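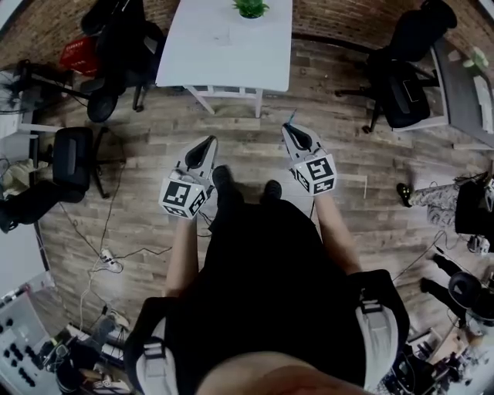

Teaching by demonstration

Teaching by demonstration (also called learning from demonstration, or imitation learning) is a way of giving a robot a new skill by showing it the job instead of writing out every movement in code. A person does the task, the movements are recorded, and a computer model learns to produce similar movements by itself. It is one of the liveliest corners of robotics, and a lovely one to start in, as anyone who can fold a towel already has something to teach!

Methods

In hands-on guiding, the teacher takes hold of the robot's arm and moves it through the task. The joints are set to give way easily, and the robot stores the path it was led along.

In remote control, or teleoperation, the teacher works a separate set of controls and the robot copies. The controls may be joysticks, a virtual reality headset or a smaller twin of the arm itself. Lernar, a two-armed trainer built in Prutby, uses the twin method.

With hand-held grippers, no robot arm is needed during the lesson. The teacher carries a gripper in each hand and does the work directly, often wearing a harness that takes the weight of the other gear. Cubes printed with black and white square markers can be fixed to the grippers. A camera that sees the markers can work out where each gripper is and which way it is turned, and because every face has its own pattern, the cube can still be read when the wrist twists (a wonderfully simple trick).

Recording

One run through a task is called an episode. Short table jobs often take under 60 seconds, so a keen teacher can get through a great many in an afternoon. The Palomino set, put together by Gifty Issahaku, began with 300 episodes of cup stacking and grew to 2000 once drawers and zips were added. Issahaku asked teachers to vary their starting positions and to keep their fumbles in, so that the model would also see how a dropped cup is picked up again.

Limits

A model may copy habits that have nothing to do with the task, such as a pause before each grasp. Human wrists can also reach angles that a given arm can't, and those episodes have to be adjusted or left out. The Atar software checks each path against the chosen arm before training starts.

See also: Teleoperation; Motion capture; Fiducial marker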